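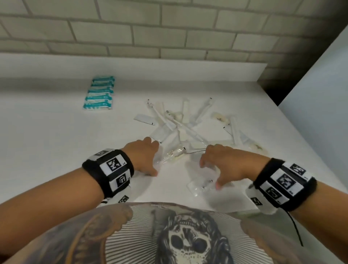

The pile on the white counter, mid-sort

Board: Kitchen and Household > Sorting, Storage and Small Stuff
Thread: Individually wrapped things – how do you keep them from taking over?

counterculture_kim
Posted 26/06/2019
OK, I finally pulled every single-wrapped item out of the kitchen and dumped it all in one spot, and I am having the best time! I love this kind of job. Everything is in its own clear sleeve, most of it white, most of it long and thin, and it slides all over the place the second you touch it. I started with 80 in mind as the number I'd keep in the house and I am way past that.

Background for anyone who missed my pantry thread: we run the snack table for the Amwood summer league all through June, and whatever is left over comes home with me in grocery bags. Plastic forks, spoons, straws, the lot. It goes in a drawer. Then it goes in a second drawer. Then the drawer won't shut.

So my question is how you all sort this stuff. By type? By size? Do you leave the sleeves on? I want a setup my kids can put back together without asking me.

drawerdweller
By type, always. Forks with forks, spoons with spoons. I use shallow bins from the Haworth outlet, the ones with the low front, and lay everything the same direction. Handles toward you. It takes an evening the first time and five minutes after that.

Leave the sleeves on! The whole point of them is that they stay clean.

pebble_and_pine
Gonna disagree with the bins. Shallow bins are great until somebody opens the drawer fast, and then the slippery ones ride up over the edge and you're back to a heap. Stand them up instead. Tall jar, handles down, done. You can see when you're running low from across the room.

drawerdweller
Jars are fine if you have the counter space. I have a toaster and eighteen inches.

pebble_and_pine
Inside a cupboard door then. I have three jars on the bottom shelf and they have never tipped.

mayfly_mom
Oh I love this thread already. I do the white counter thing too, it's so satisfying to spread it all out where you can see it. Only thing I'd say is clear plastic on a white top is HARD on the eyes. Put a dark towel down first. I used a navy bath towel and suddenly I could tell which sleeves were empty and which weren't. I'd been "saving" a bunch of empties!

counterculture_kim
Dark towel, why did I not think of that. Going to grab one. The crinkly ones catch the light and everything kind of blends together.

otto_in_the_attic
Can I be the grump? I'd open the lot, wash what needs washing, and store it loose. The sleeves take up more room than what's in them. When I did our cabin kitchen I got two full drawers down to half of one. The sleeves went in a bag and out the door.

drawerdweller
For a cabin, sure. For a league snack table with a hundred sticky hands reaching in? No way. I wouldn't take a loose fork off that table.

otto_in_the_attic
Fair enough for the table. I was talking about the ones that live in the house. How many wrapped forks does a family need in a drawer?

mayfly_mom
We keep a picnic bag packed all summer so my answer is "more than you'd think" lol

ribbonbox
I ordered for a church supper once and the case was 2,000. I thought I was buying the small one – the big one was 3,000. We were giving them out at Christmas. What saved me was making up sets while I watched TV: fork, spoon, napkin, rubber band around it, into a shoebox. People grab one bundle and move along, and the line goes twice as fast. Kim, if you're doing the table again next month, try it. The bundles stack so nicely.

counterculture_kim
Ribbonbox, I LOVE that. The kids would do the rubber bands all day long.

pebble_and_pine
Rubber bands dry out and snap if you leave them in a hot garage. Paper bands hold up better. A strip of kraft paper and a dot of glue stick.

ribbonbox
Mine lasted two summers in the hall closet, but yes, not the garage.

tinroof_tess
Check for yellowing while you've got it all out. Not saying it's bad, some things start out off-white. But I do like to put the paler ones and the yellowish ones in separate groups and use up the yellowish ones first.

counterculture_kim
Ooh, good call. There's at least one in there that's a bit yellowish next to the others. First out the door it goes.

otto_in_the_attic
Or just put it in the trash.

tinroof_tess
It's one item, Otto, it can go to a picnic.

drawerdweller
If you go with bins, measure the inside of the drawer and not the front. I bought the Komine dividers off the front measurement and they're in my sewing room now.

counterculture_kim
Measured! Plan for now: dark towel, group by type, bundles for the league in a Hudora bag I already have by the door, and one jar in the cupboard for us (sorry, drawerdweller, I want to try it). Sleeves stay on. I'll post the drawer when it's finished.

mayfly_mom
Post the jar too!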